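News from the Flonbridge bench

Anyone who has walked past the back room at Flonbridge in October will have heard sighing. That is the sound of Napaporn Wiriya teaching two robot arms to tidy up after a chemist. The arms learn by example, so somebody has to supply the examples, and the count now stands at 1,163. Of those, 648 were judged fit to learn from. The others have been filed by Stepan Sydorenko in a folder called "character building".

The current set is all lab clutter: a test tube rack lying on its side, metal tongs, a small glass beaker of something amber-yellow and a little white ball that has its own ideas about travel. Each run starts with the things in a new spot, as the arms would otherwise learn one table by heart and nothing else.

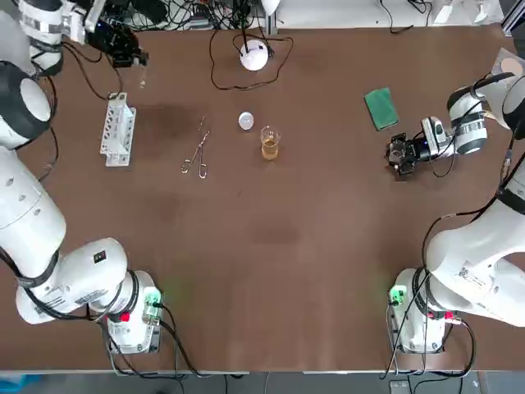 Why keep recording when there are hundreds of good runs already? Most of them cover easy starts, and the system is still poor at picking up anything that has been left at an awkward angle.

Nazar Didenko has drawn up a list of 27 awkward angles and is far too pleased with it. Sessions last 45 minutes, after which the person steering begins to make mistakes the arms would happily copy. If you'd like a turn, put your name down with Liudmyla Stasiv before lunch. Bring patience and short sleeves.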